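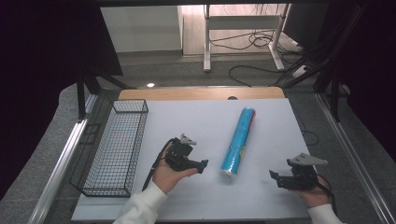
Snack drawer news, and yes, it has taken me since June to get round to it!

I've finally given up on bags. They split, they lose their clips, and by the end of the week there's a layer of crumbs under everything that no hoover attachment of mine can reach. So it's tubes now, laid on their sides in long wire mesh baskets, lids facing out so you can grab one without unpacking the lot. The black baskets came from Skidstead, 835 pence for 2 (I had a voucher, don't ask me what they cost without it), and they're deeper than the Wetby ones I grumbled about last time.

A few of you wrote in to ask whether mesh marks a painted shelf. Mine did, a bit, so I've put an old white board underneath and it wipes clean in seconds. If your drawer slopes, pop a folded tea towel at the front or the tubes go rolling about every time you open it – I found that out at breakfast, with some 30 crisps on the floor and the dog very pleased with herself.

Empties are handy too. I keep spaghetti in one and knitting needles in another. Next time, the tin cupboard, if I'm feeling brave.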